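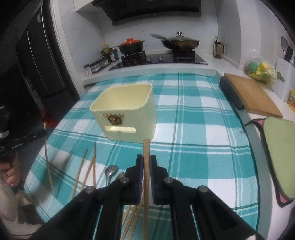 Endura published the second edition of its code of practice for hand-held gripper work in private homes on April 17, 2023. The code applies to anyone recording household tasks for the training of robots, and its 58 clauses cover consent, equipment, the handling of objects and the storage of recordings. We spoke to the head of standards at Endura about what has changed.

The first edition, she explained, was written for laboratories. "It assumed a clear bench and a trained operator. By March of last year most of our members were working in kitchens, and the text had very little to say to them."

The revision drew on 363 written comments from member firms, among them Memeck and Drovell. Many concerned thin or light items such as chopsticks and spoons. The code now asks operators to close the jaws slowly on such items and to hold them clear of the table before moving sideways. "A chopstick will turn in the jaws if it is taken too near one end," she said. "An operator who knows this will correct for it without thinking. We wanted it on paper so that a new operator would know it too."

Clause 11 has caused the most debate. It states that a room should be left as the household keeps it, save for the removal of anything private or dangerous. Some members had asked for the right to clear worktops before a session. Endura refused. "A robot that has learned only from tidy rooms is poorly prepared for a home," she said. "Members may put away letters and medicines — they should not put away the pans."

Firmer rules now apply near cookers. Burners must be off and pan handles turned inwards before recording begins, and a second person must be free to stop the session at any point.

Consent forms have been shortened to one page. Every adult in the household must sign, and any of them may withdraw a recording later. Tefera, which tested the new form over 2716 sessions, reported that households asked fewer questions about it but read it more closely.

Asked whether the code would become binding, she was cautious. Members are expected to follow it, she said, but Endura has no power to inspect a private home and does not seek one. Checks will be made on records and training logs instead, and the first reports will go to members before they are made public.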